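Visit to the Drastura handling lab, Hemumbridge, March

I went up with Vilhjálmur Blöndal to see how Drastura collects its packing data, and mostly we ended up hearing about a fault. The lab uses a hand-held gripper called the Cropper. An operator carries it, squeezes it to pick things up, and the recordings are used later to train an arm to do the same job. The task that day was putting packets into cardboard boxes on a round table.

The fault is in how the Cropper reports its opening. At some point in a long session the logged width stops following the fingers. They can be spread wide while the log still says they're nearly shut. The operator gets no warning, so the work carries on and the recording looks fine until somebody checks it. 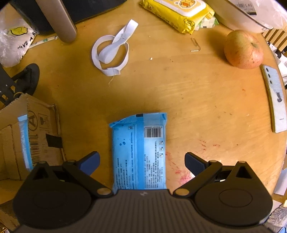

By the time they caught it in March, 2583 recordings had been made with the same firmware. After checking, 1598 were kept. The rest were set aside, and the lab hasn't decided if any can be repaired.

It became a safety matter when a batch went onto the arm before the check was done. The arm came down on a box with its fingers in the wrong position and kept pushing. The box was crushed and one finger pad tore. The operator was standing within reach, with a hand on the table, and hit the stop. No one was hurt. The force limit had been set for a heavier job and never changed back.

They have made 4 changes so far:

- The gripper is opened and closed fully before every recording, and the log is compared.
- Sessions stop after 2 hours.
- The force limit is entered fresh for each task.
- Hands stay off the table while the arm is powered.

I asked about the cable, as we'd seen the same sort of trouble at Stikedov and a worn lead was to blame there. Drastura has swapped theirs and the fault came back once, late in a session. They now suspect heat in the sensor board but haven't shown it.
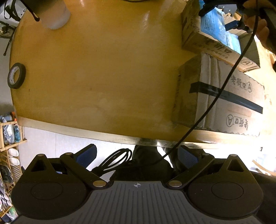

Skarphéðinn Østergaard read a draft of these notes and wrote back that the cable shouldn't be ruled out on one repeat. He would want the old lead put on a second gripper and run for a full session, and he thought the force limit was the more serious failing of the two, "whatever the log said."

I've passed both points to the lab. They expect to have the board tested before our next visit.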